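My junk bins, one year later

Last November I finally tackled the workshop end of the basement, and a few of you have asked if the system held up. Mostly yes! The part that surprised me is how little I spent. I own exactly 34 plastic bins now and most of them came from the thrift store in Traltstead, mismatched lids and all (I threw the lids away, more on that in a minute).

My old way was one giant tote where everything went to die. Clamps, tape, kids' toys, half a bag of picture hooks. So now I sort by what I'm going to do with a thing. Gluing stuff lives together. Hanging stuff lives together. And there's one bin for odds and ends that haven't got a home yet, and it gets emptied before I go up to start supper.

About those lids. If a bin has a lid, I set things on top of the lid. Every time. Open bins on a shelf at elbow height get used, and I can see what's in them without digging. White or see-through ones are best for this - I had some dark green ones and they were like little caves.

Small clamps go in a clear bag first, then the bag goes in the bin. I got that from my neighbor Gebremedhin Tesfamariam, and it means I can grab the whole set and carry it out to the garage in one go. Don't bother sealing the bag, just fold the top over.

Clamps bagged up in one picture, and the odds and ends bin in the other, orange ball and all:

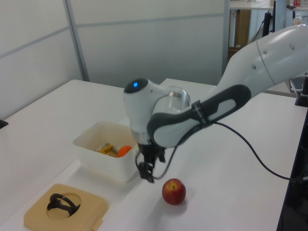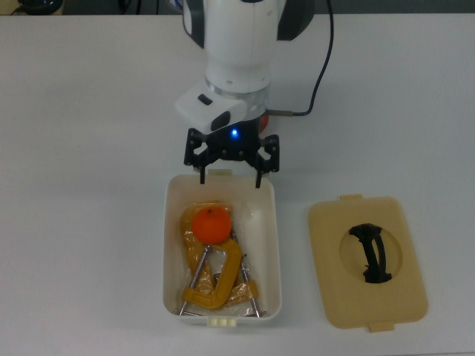
Labels, then. I tried a label maker and gave up. Masking tape and a fat marker, stuck on the short end of the bin, and when the contents change you peel it off and write a new one. Tape that's been on for a year does leave gunk behind, but a dab of cooking oil on a paper towel takes it right off. Wash with dish soap after or your next piece of tape won't stick!

One more thing on sizes. Go smaller than you think. A big bin full of hardware is too heavy to pull down with one hand, and then you stop pulling it down. I still have two big ones under the bench for extension cords and I grumble at them every time. Next on my list is the paint shelf.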